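Last updated: 2020-12-11
By Aoife Buckley, project manager

Andstead Mill: second progress report to the Dirkura Fund

Summary

The work paid for by the first part of the grant is finished, apart from the sluice gate. The leat has been cleared and relined along its full length, the mill roof is sound, and the new wheel shaft is in place. The wheel has not turned under water yet. We had hoped to report a first milling by now and we can't. The reasons are set out under the wheel and the sluice below. Spending is within the grant and we are not asking for more money, but we are asking for the second payment to be moved to April so that it falls after the gate is fitted.

The leat

This was the largest piece of work and the one we were most worried about. The leat leaves the river above Lendlow bridge and runs along the foot of the churchyard wall before it turns towards the mill. When we applied to you, we thought the silt was mainly at the mill end. It was worse in the upper stretch, where alder roots had come through the bank and made a sort of dam below the surface.

Clearing took 6 weeks. Diarmuid Buckley ran the digging and kept the spoil on our side of the boundary, as agreed with the neighbouring farm. The spoil was tested before it was spread and came back clean. The bank has been rebuilt with puddled clay, which is what was there before. We looked at a modern liner and it would have been cheaper, but the conservation officer preferred clay and so did we. Clay has to stay damp, so a small flow is being let through all the time, enough to keep the bed covered.

There is one weak place, at the bend by the old sheep wash. It weeps a little when the river is high. Diarmuid has packed it twice and marked it with pegs, and we look at it after heavy rain. If it is still weeping in spring, we will dig out that short length and do it again. The cost would come out of the contingency.

The building

The mill carries a date stone of 1757 over the lower door, though parts of the back wall look older. The roof was stripped and relaid on the weather side only. Most of the slates went back on. New battens were needed throughout, and two of the rafters over the bin floor had to have new ends scarfed in. Valentin Cordier did the carpentry and also repaired the sack hoist, which was not in the original plan. He charged only for the timber on the hoist.

The bin floor is now safe to walk on and the boards over the stone floor have been lifted, cleaned and put back. We found no beetle in the main beams. There was old damage in the stair, long dead, and the treads have been left as they are with a handrail added on the open side.

Limewashing the inside was stopped when the nights turned cold. The lower walls are done and the rest will wait for better weather. This makes no difference to the machinery work.

The wheel

The wheel has 4 sound iron rings and hubs, all original, and these have been cleaned and kept. The wooden parts were beyond saving. The new shaft is oak and was made by Dreßler, who have done the millwrighting from the start. It arrived later than planned, as their workshop was closed for part of the spring and the orders behind ours had to be moved along too. We have no complaint about the work. The shaft went in over two days, with the gable end open, and it sits true in both bearings.

The buckets are cut and stacked on the bin floor. They will be fitted once the gate is in, to avoid having a fully loaded wheel and no proper way of holding water off it. Until then the wheel is chained.

Inside, the great spur wheel needed a good number of new cogs. These are apple wood and were cut by Enda Buckley over the summer from trees taken down at the far end of our own orchard. Enda kept a pattern from each worn cog and labelled where it came from, so whoever does this next time will have something to work to. The stones have been lifted and dressed. The runner is a French burr, in better order than we expected. The bedstone is local and has a crack near the rim, which has been there a long time and does not reach the face.

The sluice gate

The gate is the main item outstanding. The design was passed by the river authority in the autumn after one change to the height of the sill. That change meant a new drawing, and the frame could not be ordered until the drawing was signed. Dreßler now have the order and the timber. They will not fit it while the river is high, and we agree with them. April is the month they have given us.

In the meantime there are stop boards across the intake. They do the job but they have to be lifted by hand, which takes two people, and we would not want to run the wheel on them.

The tea room and shop

The old cart shed is being turned into a small tea room and a place to sell flour. None of this is paid for by your grant, but you asked to be kept informed as the income will go towards upkeep of the mill. The drains are in and the floor has been levelled. Intan Entili is in charge of this part of the work and has been choosing finishes. She would like something warm and a little old-fashioned inside, with the brickwork left bare on the road side.

For the walls she is looking at a pale patterned paper, and for the counter a dark top with a marble pattern, which should not show flour too badly once it is wiped. No order has been placed for either. The paper would need to go on boards held off the brick, as the shed walls are cold and we don't want paste straight on them.

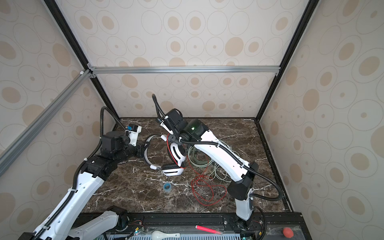
Cream and tan ovals, rings and dots on pale beige, with a dark brown marble-patterned surface.

We will settle the finishes when the electrics are in. Opening depends on the rules in force at the time, and we have not advertised a date.

Visitors and schools

We had planned open days through the summer and held none of them. The two local schools have both asked to come when they are able. Enda has made a small working model of the stones and the damsel that can be taken to a classroom, and it has been to one of the schools already. It grinds wheat, slowly. The teacher has asked to keep it for longer and we have said yes.

A number of people in Lendlow have sent in old photographs and bills from the mill. These are being copied and handed back. The best of them is a day book from the last working miller, which lists who brought grain and what they were charged. The family want it returned when we have finished with it, and it will be.

Money

Spending to date is under the budget on the leat and slightly over on the roof, because of the rafter ends. The two nearly cancel out. The full statement and invoices have been sent under separate cover. We hold back the final part of each Dreßler invoice until the work has been tested, so part of the wheel money will show as unspent for now.

Next steps

The stop boards and the bend by the sheep wash will be checked through the winter – Diarmuid keeps the record and a copy can be sent if you want it. The gate comes next, then the buckets, then a trial run without stones before any grain goes in. We would like someone from the Fund to be there for the first milling and will write with a choice of dates once the gate is fitted.

Please tell us whether the change to the second payment is acceptable. Questions about the accounts can come to me at the mill office.

Sign up to our newsletter for news from Andstead Mill. You can unsubscribe at any time.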